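Nudum opens its render desk for evening artists

By Rianne Leemans
9/26/24
4 min read

We use cookies to remember your reading settings. By continuing to read you agree to this.

Many of our members make their 3D work after the day job is finished. They write to us that the ideas are not the problem, it is the waiting. A short animation that looks simple can keep a laptop busy the whole night, and in the morning there is one wrong shadow and everything must be done again. From this month Nudum opens a shared render desk for these people, and I want to explain how it works.

The render desk is a group of machines in our Plandandale office which you can use from home. You upload your scene in the evening, you choose the quality, and the frames come to your project folder when they are finished. Every member gets 300 render minutes per month at no cost. Minutes that you don't use stay valid for one more month, and after this they are gone. Please do not save them for a big project in winter, it will not work.

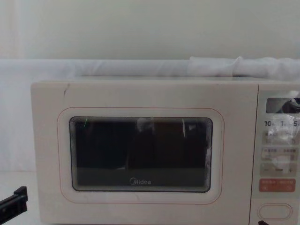

The machines were tested since March by a small group of members. Tapio Hakala, who makes title sequences for local theater, sent us the heaviest file of the whole test, a forest with fog and moving light. The first two times it stopped in the middle with a memory error. Chih-ming Poon found that the fog was saved at a much higher resolution than the camera could ever see, and he wrote a small check which now warns you about this before the upload. I recommend that you read the warning and do not click it away, as I did myself with my own scene.

A few practical points which came back often in the test:

Pack your textures inside the scene file. If they stay on your own disk, the desk cannot find them and the surfaces become pink.

Send a still image first. It costs very few minutes and you see if the colors are right.

Name your files without spaces. Pieter Jansen is working on this, but for now a space in the name can stop the job.

Simulations such as cloth or smoke must be baked at home before you upload. The desk only renders. 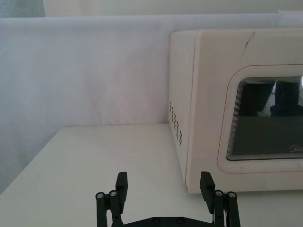 There is also a second part of the program, and for me it is the nicer one. Bláthnaid Quinlan will give an evening course with the title Ultamness, for artists who know modeling but feel uncertain about light. The course has four sessions online, and the participants work on the same interior from the first to the last evening. She begins with only one lamp and adds the rest slowly. There are 42 places. When I write this, more than half of them are already taken, so please register soon if you would like to join. The recordings will be available for everybody later, but the feedback on your own work is only for those who take part live.

The course fee is 76 euros, and students pay half. You need no special software license. Most people in the test group used free programs and the exercises are prepared for these.

Finished work can be sent to our online gallery. We would like to see also the unfinished things, with a few sentences about what went wrong. Dewulf, the print studio, has offered to print a selection of still images on large paper for the members' evening. The sheets go home with the artists afterward.

To get access to the desk, log in to your member page and choose "Render" in the menu. The first time, you must confirm your email address again. If the confirmation does not arrive, look in the spam folder, and then write to Pieter. He answers in the mornings.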